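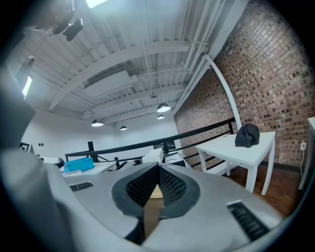 Fuseini Alhassan wrote to me after my last post that an open day is a poor place to judge a robot, as everybody is polite and the difficult objects stay in the cupboard. I had his words in my head when I went up the stairs at Trirnico on Monday.

The place is a loft with brick on one side and white beams under the roof, more like a design studio than the factory hall I had expected. We were a small group, and for the first half hour we only talked. Then So-ying Au let us come close to the gripper, and I stayed with it much longer than was polite to the people behind me.

What I liked were the fingers. They are black, covered with mesh and with a thick rubbery rim, and they lean to each other like a letter V. On video I had always taken them for hard plastic. I asked if the mesh wears out, and So-ying said that they change it when the grip begins to feel "lazy". I wrote this word down – it is better than anything in the brochure.

The theme of the day was cloth. Cloth is hard, she explained, for it has no fixed shape, and after every touch the robot must look again and decide where the edge is now. They have 3014 recorded attempts at picking up soft things, and they want 4000 before the summer. Of the first 2185 she spoke quite openly: many were failures, and they keep these too.

I saw one attempt with a dark bag that took longer than I would need for a whole basket of washing. The second one was quicker. A man beside me sighed loudly both times, which I found unfair.

So, Fuseini, I asked about the cupboard. So-ying laughed and said the worst object they have is a wet sock, and that I may come back in June to see it. I have put my name on the list.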